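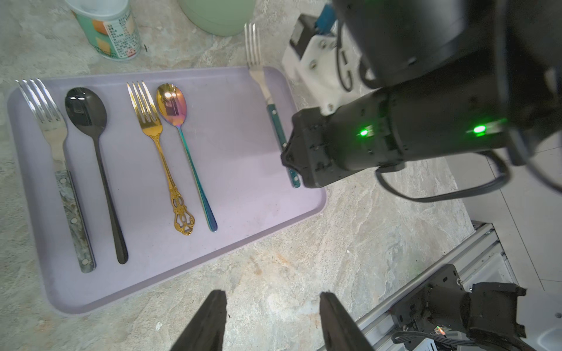
Fustinside · Pôle support applicatif · Suivi des demandes Culine

Ticket : listes de courses doublées après import des fiches
Demandeuse : Rima Geagea
Pris en charge par : Pranab Thambiah
État : résolu, en attente de clôture

Message de Rima Geagea, 9 h 10

Bonjour à toute l'équipe, et pardon d'avance pour la longueur, je préfère tout raconter dans l'ordre. Depuis la mise à jour de février, quand je prépare une liste de courses dans Culine, certains ingrédients sortent deux fois. Pour le gratin, par exemple, j'ai une ligne « crème 200 g », puis, tout en bas, « crème » encore, avec la même quantité. Si je valide sans relire, la commande part avec le double ! Shafiq Mridha a le même souci sur son poste. J'ai vidé le cache, changé de navigateur, redémarré l'ordinateur (deux fois, on ne sait jamais), sans aucun effet. Les fiches que je saisis à la main, elles, sortent très bien.

Réponse de Pranab Thambiah, 9 h 45

Bonjour Rima, merci beaucoup pour ce message, et surtout ne vous excusez pas, c'est bien plus facile de chercher avec tous ces détails. J'ai repris votre gratin sur notre base de test et je retrouve bien la deuxième ligne de crème. Pourriez-vous me dire d'où viennent les fiches concernées ? Je pense à l'ancien classeur Pukuvach, mais j'aimerais en être sûr avant de toucher à quoi que ce soit.
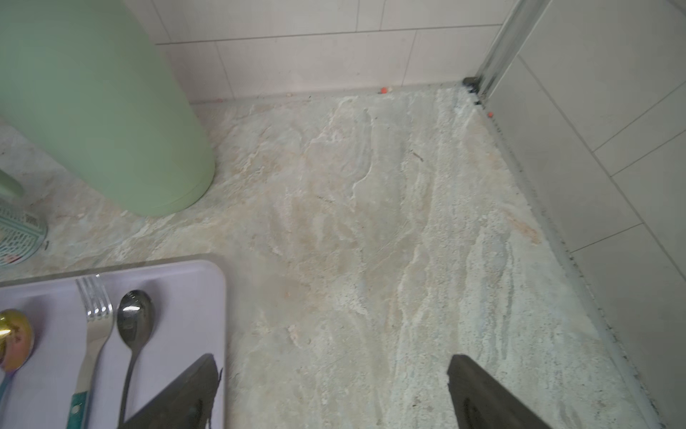
Plan de travail et carrelage blanc, côté angle.

Rima Geagea, 10 h 20

Oui, c'est bien Pukuvach ! Tanvir Jayasinghe a importé 86 fiches en une seule fois. Je viens d'en rouvrir plusieurs et je remarque une petite chose : dans celles qui posent problème, il y a une espace après le nom de l'ingrédient. Ça me paraît trop bête pour être la cause, mais je vous le signale quand même.

Pranab Thambiah, 11 h 05

Ce n'est pas bête du tout, vous avez mis le doigt dessus. Culine considère « crème » et « crème » suivi d'une espace comme deux ingrédients différents. Avant la mise à jour, un nettoyage passait au moment de l'import ; il a été déplacé vers l'enregistrement manuel, et les fiches importées y échappent.
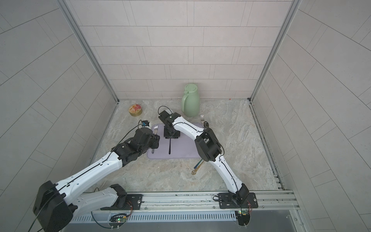

J'ai lancé une recherche sur l'ensemble de la base et il en ressort 26 fiches touchées, surtout des gratins et des entremets, avec deux soupes perdues au milieu. En attendant le correctif, il suffit d'ouvrir la fiche, de cliquer sur Modifier puis sur Enregistrer, sans rien changer. Faites d'abord l'essai sur le gratin, si vous voulez bien, et supprimez l'ancienne liste avant d'en générer une nouvelle, sinon elle garde les lignes en double en mémoire.

Rima Geagea, 11 h 30

Essai fait, une seule ligne de crème, quel soulagement ! Je fais les desserts cet après-midi et Shafiq prendra le reste. 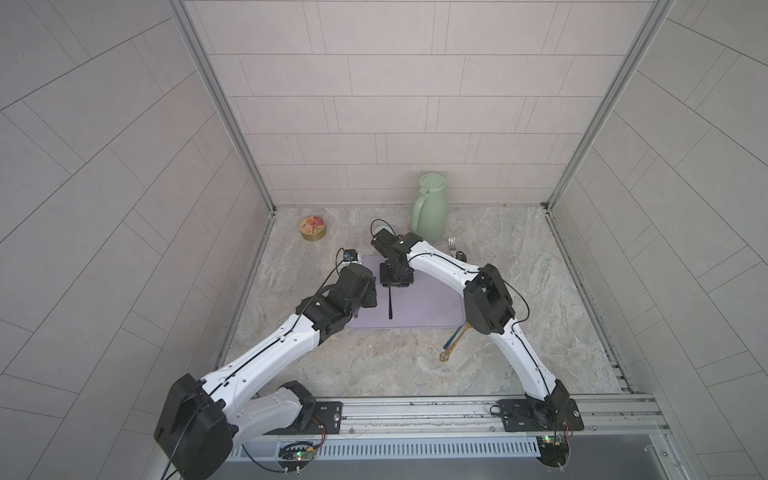

Shanthi Wijesinghe, 15 h 40

Bonjour à tous les deux, je prends la suite pour Pranab. Le script de nettoyage est passé sur la base, vous pouvez donc laisser tomber les enregistrements un par un (et merci à Shafiq, qui avait bien avancé). J'ai régénéré la liste du menu Majumder, la plus longue de toutes, et je n'y trouve plus de doublon. Le correctif de l'import viendra avec la version 4. D'ici là, prévenez-nous avant un nouvel import et nous relancerons le script derrière vous, avec plaisir. Rima, je laisse le ticket ouvert jusqu'à votre prochaine commande, dites-moi simplement si les quantités sont bonnes.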